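Chapter 4
Home Advantage: Does the Ground Win the Match?

Ask any supporter in Akemthorpe why their side wins more often at home and you will get an answer at once: the crowd. It may even be right. This chapter asks how far the claim holds up, and begins by doubting it.
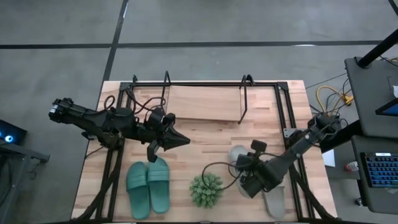
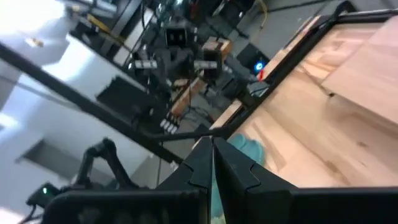

Home advantage is usually put down to noise, travel and habit, in whatever mix suits the person talking. Take habit first. A player who knows a surface is said to read it better, as if a pitch were like a tabletop whose grain runs plainly in strips for anyone to follow. Grass is seldom so helpful. When Clondgate beat Sodau by five goals to two in March, Brynhildur Ingvarsson credited the home turf in her match report. Sodau had also lost their previous four away games – a fact she left out.

Travel is a stronger case, though weaker than coaches like to think. Onyekachi Lawal compared short and long journeys over nine seasons and found a gap so small that one bad winter could have made it.

That leaves the crowd, to which we turn in section 4.2. Before reading on, write down what result would change your mind.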